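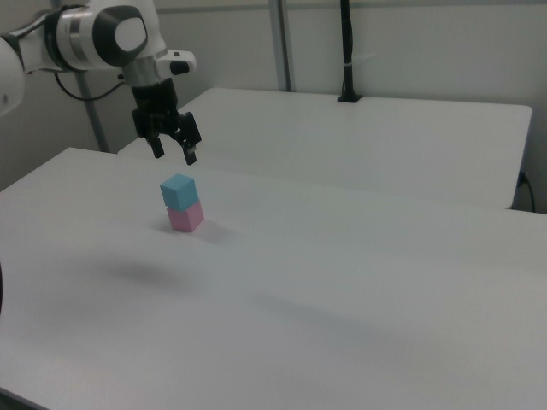

Nokley says its robot learned to stack from 15 demonstrations. Read the fine print

A robot arm that puts one small block on top of another does not sound like news, and most days it wouldn't be. Nokley, the automation lab in Gistport, thinks its version deserves attention for how little teaching went into it. In a report posted in March, the lab says its training method, called Nodora, got an arm with a plain two-finger gripper stacking cubes after just 15 human demonstrations. The usual approach, which Nokley ran as its own comparison, was given 300.

That would be a big saving if it holds up. Demonstrations are slow and dull to collect. A person has to steer the arm through the whole job, over and over, and anyone who wants a robot for a new task pays for those hours before it does anything useful.

The method works by splitting each demonstration into short pieces, such as reaching, closing the fingers and letting go, and then mixing the pieces into practice runs inside a simulator. The lab says the arm's control software saw 1,000 of these made-up runs before it was tried on the real table. So the headline number of 15 counts only the part a human did by hand. The computer time is mentioned once, in a footnote, with no cost attached.

Then there is the test itself. The task is two cubes, a light blue one that goes on a pink one, on a smooth white table with even light. Those are about as friendly as conditions get. The colors are easy to tell apart and from the background, and a cube has flat sides that suit a parallel gripper. The report includes no trials with a third block, with rounded objects, or with anything else lying on the table to get in the way.

Nokley gives its results over 42 real-world trials. It reports that Nodora "matched or beat" the comparison method, but the two success rates are shown only as bars on a chart, and the bars are close. With so few trials, a handful of lucky drops could change the order. The lab did not repeat the training from scratch to see whether a second batch of 15 demonstrations would do as well as the first. For a method whose whole selling point is a tiny amount of data, that is the experiment many readers will want to see, as a small set can be a very good one by chance.

It is also hard to say what counted as a success. The report calls a stack complete if the top cube stays put after the gripper opens and backs off, but gives no waiting time and no limit on how crooked the tower may be. Trials in which the arm missed its first grab and tried again were scored as successes, according to the appendix. The comparison method was not allowed a second try.

Nokley does admit some of this. A short section near the end says the simulator was tuned by hand to match the real cubes, and that a change of object would mean tuning it again. How long the tuning took is left out. If it was a matter of days, then much of the time saved on demonstrations was spent somewhere else.

The lab says it plans to release the code and the demonstrations, without giving a date. A group at Lewis, the warehouse equipment maker, has said it will try the method on small boxes of mixed sizes once the code is out. Its results should say more about Nodora than another round of blue on pink.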